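The Mug Situation

Thu 9 March

I own too many mugs. I have known this for years the way you know about a noise in the car. You turn the radio up and keep driving.

What finally forced the issue was the shelf. The cabinet to the left of my stove has one of those shelves held up by little plastic pegs, and last week one of the pegs gave up. Nothing fell, exactly. The whole population slid to one corner and leaned there against the door, so that the next person to want coffee (me, 6 a.m., no glasses) had to open it an inch at a time with one hand flat underneath, like somebody delivering a calf.

I got everything out and onto the counter, and then onto the table, and then onto the chairs. It was a lot of mugs for a person who lives with one other person and a dog.

So I made rules. My friend Hortensia Lucero is a great believer in rules, and when I called her for sympathy she gave me those instead. Rule one was that any mug with the name of a company on it goes. I thought this would be painless, and then I got to the Adcombe mug. I worked at Adcombe for 3 years and did not enjoy any of them, and the mug has a chip in the rim that has gotten me on the lip more than once. I stood there holding it like it was a baby bird. Hortensia was still on the phone and said, "Are you keeping the Adcombe mug?" and I said no in a voice that fooled neither of us. It's in the garage now. It has pens in it.

The Loltar mug went without a fight. I have no idea what Loltar is or was. I think they sold filters.

Rule two was that a mug has to be pleasant to drink from. You would think this would be rule one, or possibly the entire basis for owning a mug. But I went down the line pretending to sip from each of them and about half failed. There was one with a rim so thick it was like drinking over a curb. There was a handmade one, bought at a street fair in May on a very hot day when I must have been delirious, whose handle has room for two fingers if they belong to a child. There was a square one. I don't want to talk about the square one.

Handles deserve more thought than they get. My husband doesn't care about handles at all and picks up every mug by the body, even full of boiling tea, and then makes a noise. I like a handle I can get three fingers through with the fourth one tucked underneath. A big fat loop is good. A handle that comes up too close to the rim puts your knuckle in the coffee. I also tested a couple of things with no handle, which I'd always filed as cups and kept on a different shelf, and this opened up a border dispute. Is a tall cup with no handle a mug? My husband says yes if you put coffee in it. Hortensia says no, never, and that people who drink coffee out of those are going through something.

Rule three was color, and this one was mine. For years I've been buying white mugs on the theory that white goes with everything, and it does, including the brown ring that lives at the bottom of every white mug I have ever owned. I've tried baking soda. I've tried the denture tablets. What I want now is a mug in a color that can take a hit. Dark teal, mustard, a good strong orange. They look cheerful on bare wood, they don't match each other and don't have to, and if one gets broken you aren't left with five of a set of six, looking at you.

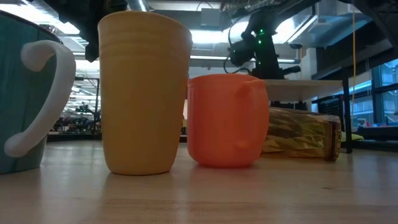

My husband pointed out that "replace the mugs I'm getting rid of with other mugs" was maybe not the spirit of the exercise. I told him it was a net reduction. He asked to see the math. I said the math was in the garage with the pens.

The discards went into a box from the Stojanović bakery down the street, wrapped in old newspaper, and the box went into the trunk of the car, where it has been for six days. Every time I take a corner it clinks. I did drive it to the thrift store on Saturday, but they'd stopped taking donations at noon, and through the window I could see their mug shelf, and I understood why. It ran the length of the wall. It was every mug anyone in this town has ever been given by a dentist.

Meanwhile the shelf is fixed. The pegs come in a bag of 20 at the hardware store when you need one, so if anybody local is missing a peg, please write to me. I put the survivors back with the heavy ones at the sides and nothing stacked, and for a whole evening I kept opening the cabinet to look at it.

The square one is still on the chair. I went to wrap it and there was no newspaper left.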